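Bin & parts sorters wanted, Folwood

Skendora is looking for 2 people to help in our parts room at the Folwood building. Start January, sooner if you can. Evening shift, 16 hours a week to begin with, more if it suits you.

The work: bars and offcuts come in mixed, they need to go in the right bins. Sort by size, stack them flat, long side together. Sweep out the bins when they're empty, scrap goes in the drum by the door. Write up the tally sheet at the end of shift. Some lifting, nothing over 29 lbs.

You'd be working with Myrtle Marchetti, who runs the room, and Idris Samuel on lates. Both easy to get along with.

What we need from you: steady hands, closed-toe shoes, able to stand most of a shift. Reading a tape measure is a must. Experiance with metal stock nice but we'll train. Gloves and glasses provided. 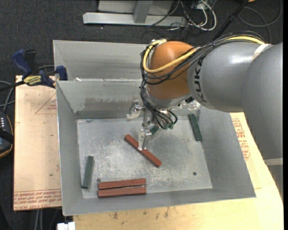

Pay is hourly, paid every other week. Parking out back, bus stops on the corner. Break room has a fridge and microwave.

To apply, call the front desk, ext. 3069, and ask for Pornthip Siriwan, or drop in and fill out the form. No resume needed, just tell us where you've worked and what hours you can do. Please dont leave forms with the loading dock, they get lost.

Posted November 2019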